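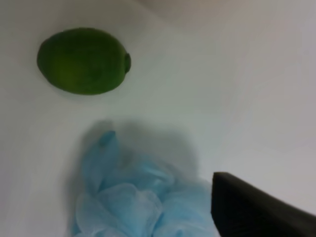
Wrist camera view with the lime and the mesh bath sponge, gripper finger at lower right.

Comparing two sets of gripper fingers on a hard and a soft object

This page sets out the procedure we use at Toduvdale to compare finger sets on the same arm. It assumes the arm is calibrated, the wrist camera is mounted and streaming, and you can jog the gripper from the controller. The worked case compares the Tomach rigid fingers with the Ackermann compliant fingers. The method is the same for any two sets that fit one gripper body.

1. Choose the objects

Use one object that is firm and slightly irregular and one that deforms under almost no load. A lime and a mesh bath sponge make a good pair. The lime rolls if the fingers meet it off centre. The sponge has no fixed outline, so its width depends on where and how hard you press.

Do not swap the lime for a lemon halfway through a comparison. Weigh both objects before the first run and write the values at the top of the log.

2. Set the surface

Work on a pale, matt surface. A glossy one gives the wrist camera highlights that move with the arm, and the exposure follows them. Leave a clear gap between the two objects so that the fingers can open fully around one without touching the other.

Diffuse light is best. Soft shadows are acceptable, but check how the arm's own shadow falls at approach height. A sponge in pale blue is already low in contrast against white, and a shadow over it can shift the detected edge. If the edge moves between approach height and contact height, change the lamp position and start again.

3. Fit the first finger set

Power down the gripper. Remove the old fingers, wipe the mounting faces and fit the new set. Tighten the screws alternately. Power up, home the gripper and close it fully with nothing between the fingers. Record the closed position as zero for this set. Zero differs between sets, and the widths are meaningless without it.

Check the camera view next. At least one fingertip should be visible at the lower edge when the gripper is open. If neither fingertip can be seen, you will have no visual reference for contact. A fingertip close to the lens will look large and may be soft. Leave the focus set for the surface, not the finger.

4. Run the hard object

Approach from directly overhead. Align the fingers across the short axis of the lime. Close at low speed until the controller reports contact, then continue to the set force. Start at 5 N.

Lift to 40 mm, hold for six seconds and lower. Note one of the following in the log: held, slipped, rolled out, not gripped. Return the lime to its starting place and repeat until you have five runs.

If the lime rolls on contact, the fingers are not closing evenly about its centre. Correct the approach position and discard the run. Do not raise the force to compensate.

5. Run the soft object

Contact detection by motor current is unreliable on mesh. The fingers will compress several layers before the current rises above noise. Use position control instead. Close to a fixed width, lift, hold and lower as before.

Begin wide and reduce the width by 2 mm per run until the sponge is held. The width of the first successful hold is the figure to compare. Shake the sponge out and set it down again between runs, since a compressed sponge gives a narrower result next time.

Watch for mesh caught between the fingertip and its mounting. Rigid fingers with square edges are the more likely to snag. Open fully and look at the camera view before moving the arm sideways.

6. Change sets and repeat

Fit the second set and go back to step 3, including the zero. Keep the same force, speed and lift height. Leena Jääskeläinen's log template has a separate sheet for each set and will flag a missing zero.

7. Read the results

For the lime, compare the number of holds at equal force. For the sponge, compare the first holding width after subtracting each zero. In our April runs the compliant set held the lime more often at the starting force, and the rigid set held the sponge at a slightly greater width. The compliant fingers bend outwards at the tip when closing on mesh, so part of the commanded travel is lost.

Known problems

Gripper reports contact before touching anything: the zero was taken with the previous fingers fitted. Home and record it again.

Camera image drops when the arm rotates: the cable is too tight at the wrist. Allow some more slack and clip it above the last joint.

Log template corrections go to Chukwuemeka Bashir. Spare fingers for both sets are in the Ikdale cabinet, second drawer.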